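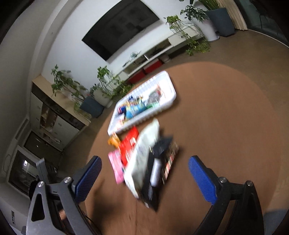
Figure 3. A basket of small packaged items on a round table in a living room.

4.2 Arrival practices and the shared living room

The second part of our analysis concerns the first evening of a residential retreat. Earlier work on retreat tourism has mostly asked why people come and whether they feel better afterwards. Much less is written on the hours between the arrival of the first guest and the first planned session, although the hosts we spoke with considered these hours decisive for the whole stay. We therefore gave this period its own set of questions, both in the guest survey and in the interviews with hosts.

As explained in Section 3, the survey was answered by 537 guests of two retreat houses, Omholm and Kerkholm. Both are former farmhouses with a large living room, a separate practice hall and bedrooms on the upper floor. They differ in how the first evening is organised. At Omholm guests may arrive at any time in the afternoon, and nothing is planned before dinner. At Kerkholm all guests are asked to come by 4 p.m., when the teacher meets them in the practice hall and explains the programme. The houses belong to different owners and set their prices independently, but the length of stay is the same in both, and most of the teachers have worked in both places.

Guests at Omholm more often named the living room as the place where they first talked with another guest. At Kerkholm the most frequent answer was the dining table, followed by the car park. We were surprised by the car park at first. In the interviews it was explained to us that guests who must be on time tend to arrive within the same short period, and they carry their bags to the door together. One guest described this as "the only moment when we were all a little lost, and so it was easy to speak".

The open comments give a more mixed picture. Several Omholm guests wrote that they had felt uncertain in the free afternoon. They did not know if they were allowed to make tea, if they should keep silence, or if it was polite to go directly to their room. A guest who had travelled alone wrote that she walked twice around the garden only to have something to do. Guests who had visited the house before did not report such problems, and some of them said that the free afternoon was the part they liked best. We found no comparable difference between new and returning guests at Kerkholm, where complaints were instead about the hurry of the journey. Those who depended on the regional bus were the most critical, as the last suitable connection left them very little time for a delay.

The hosts were aware of these difficulties. The manager of Omholm told us that she had tried a written welcome sheet, but guests left it in the bedroom unread. She now prefers to sit in the living room herself from three o'clock, with some handwork, and to answer questions when they come. She was clear that she did not want to stand at the door as in a hotel. The host at Kerkholm had the opposite opinion. For him, a fixed beginning is a form of kindness to shy people, who do not have to decide anything on the first day. He had once opened the house earlier, in September, and went back to the fixed hour after one season.

Both positions can be connected with the idea of the "soft threshold" proposed in our earlier report on the Wirnov valley. There we argued that a guest does not enter a retreat at the front door but passes through a number of small permissions, such as where to put the shoes or which chair is free. The present material supports this idea only partly. At Kerkholm the permissions are given all at once and in words, and the guests did not appear less settled by dinner. It may be that the kind of threshold is less important than its being the same for everybody in the group.

Group size should also be considered. In groups of more than 25 guests, the living room at Omholm could not seat everybody, and late arrivals often remained in the corridor. The answers from these groups are closer to the Kerkholm answers, and we would advise caution in comparing the two houses without taking this into account. We return to this point in Section 5, where the seating plans are discussed.

Related articles

Lu, Xiaoqing: Silence at meals and the comfort of returning guests
Ersoy, Taner: Small retreat houses and their neighbours in the Wirnov valley
Ersoy, Taner and Lu, Xiaoqing: What 200 teachers expect from a practice hall
Seasonal staff in rural guest houses: notes from Xue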